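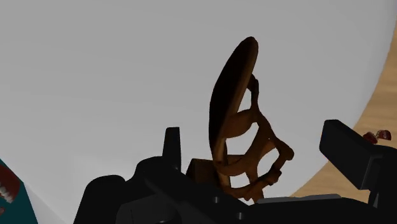 ## 4. Grasping the awkward shapes

By now you've got the simulator open and the arm has picked up at least one easy thing. Well done! This section is the one I get the most messages about, so I've rewritten it for the June round and tried to put in everything I got wrong myself. The wrist view is the one you'll be working from, and the brown twisty piece with the oval disc on top is the sort of target I mean – lots of curves, lots of gaps, hardly a flat side on it.

1. Open your team folder and load the scene called **Nostby**. If you're on one of the club laptops it takes a while, so go and get a drink.

2. Switch to the wrist view with the **V** key. The fingers show up nearly black against the pale background, and the target will look dark too when the light is behind it. Leave the lighting alone for now. I spent a whole Saturday fiddling with it and my scores didn't budge.

3. Line the target up between the fingers. Don't judge this by how big each finger looks! One can look like a thin prong and the other like a great slab, and all that tells you is how near each one is to the camera. Swap to the side view and check there before you go any further.

4. Set the closing force. The box takes anything up to 3000, and I start at 161 for anything with holes in it. (Yes, it's an odd number. Emilian Surdu found it by trial and error last year and we've all copied him.)

5. Press **Close** and wait for the contact light in the panel. If it flickers, open up, turn the wrist a little and try again.

6. Lift slowly, 20 on the speed slider, until the target is clear of whatever it was sitting on.

> **Note:** The other bits lying about on the wood-grain table count as obstacles in the Rawat round. Touching one costs you points, even if it's only a nudge with the outside of a finger, so plan your way out as well as your way in.

> **Caution:** Don't save over the Nostby file. Use **Save as** and put your team name on the end. Last term two teams shared one copy and lost the lot.

### If the grasp keeps slipping

Have a look at where the fingers are landing. A rim is tempting on a shape like this, but it gives you a tiny contact patch and the whole thing swings. I'd go lower down, where there's something blockier to hold. If a finger tip has gone through one of the openings in the twisty part, back straight out before you rotate, or the solver gets in a terrible knot and you'll be restarting.

Still slipping? Go up in small steps on the force, and write each value in your log as you go – the judges do read it.

### Before you move on

Run the grasp 3 times without touching any settings. If all of them hold, export the run, name it with your team and the word Cova, and drop it in the shared folder. Section 5 uses that same file for placing, so keep it somewhere you can find it.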